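# The case for the plain paper cup, stored badly on purpose

Most offices treat the disposable cup as a purchasing question. The discussion covers price per sleeve, lid compatibility and whether the supplier will take back a damaged carton. My argument is that storage and dispensing matter more than any of these, and that the usual wall-mounted tube dispenser is the wrong answer for a room with fewer than 300 users a day. An open stack on a table does the job better.

I manage supplies for two floors at Oltard. Until last October we ran Rikness tube dispensers in both break rooms and in the large meeting room. The dispenser holds an inverted column of cups behind a ring of flexible tabs. The user pulls the lowest cup, the tabs flex, and the next cup drops into position. The mechanism depends on one dimension, the outside diameter of the rim. If the rim is undersized, the pull releases two or three cups together. If it is oversized, the cup deforms before it releases, and a deformed cup goes straight in the bin.

Rim diameter is also the dimension that changes when purchasing changes suppliers. Ours changed twice in 8 months. Each change meant resetting the tabs on every dispenser, and on the older units the tabs don't reset, they get replaced. Noemí Quezada, who handles the maintenance tickets, logged 6 for cup dispensers in that period. She logged none for the coffee machine.

The open stack has no tabs. Cups stand on a flat surface, nested, mouth up, and the user lifts one off the top. It tolerates any rim diameter and any supplier. When it is low, anyone walking past can see that it is low, whereas the tube has a sight slot that shows white whether there is one cup behind it or forty.
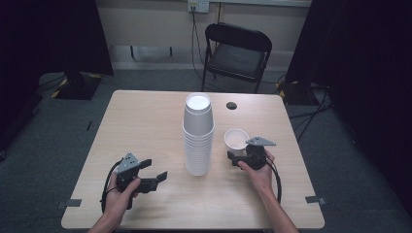
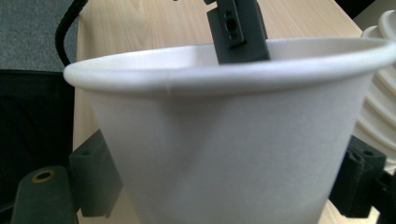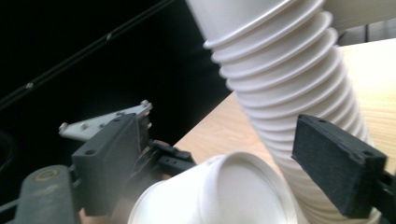 Nesting is the one property of a cup that a buyer should test in person, and almost no buyer does. A data sheet gives capacity, board weight and coating. It rarely gives stacking pitch, the distance from one rim to the next in a nested column. Pitch decides how tall a column gets, and height decides whether the column stays where it was put. In a tightly nested stack only the rims and a short band below each one show, so the column reads as a run of ridges, like corrugated hose. That is the appearance to look for in a sample. If wide bands of side wall show between the rims, the pitch is long and the same number of cups will need more height.

Tight nesting has a cost. The closer the fit, the more the cups bind, and the more force it takes to part them. The cause is mostly taper. A steep taper seats on a small area and lets go easily. A shallow taper seats along much of the wall and holds. A good cup has a stacking shoulder or a base recess that stops the cup above before the walls lock. Press two samples together with the palm, then lift the upper one by its rim with two fingers. If the lower one comes along, send the samples back. I have rejected two grades from Tovar on this test alone, and both had acceptable data sheets.

The rolled rim deserves more attention than it gets. It stiffens the mouth, it gives the lid something to seal against, and in a stack it is the only part a person can get hold of. A rim with a thick, even roll parts cleanly. A thin roll folds under the fingernail. The seam should cross it without a step.

The standard objection to open stacks is hygiene, and Jolien Aerts from our facilities side has made it to me more than once. The tube keeps hands off the cups. My answer is partial. In the open stack the top cup is exposed to the air and to whoever reached for it last. A Zistby acrylic sleeve, open at the top and cut away down one side, deals with most of that and has no mechanism. It can be washed in a sink. Our tube dispensers, when we took them down, had not been opened for cleaning in a long time - I will leave it there.

The second objection is stability, and here I concede more. A tall column on a bare table can lean, and a leaning column that goes over puts its cups on the floor, where they become waste. Splitting the supply helps. At 165 cups to a carton, I would rather see several short columns against a wall than a tower in the middle of the table. Higinio Medrano prefers a tray with a raised edge, and on his floor that has worked without complaint.

None of this applies to a hospital, a stadium or any site where the cup is part of a controlled process. It applies to the ordinary meeting room, where the dispenser was installed because a catalog showed one. Before renewing ours, I asked for the annual cost of tabs, brackets and call-outs against the cost of a sleeve and a tray. The renewal was not signed. The remaining brackets come off the wall when the break room on the upper floor is repainted.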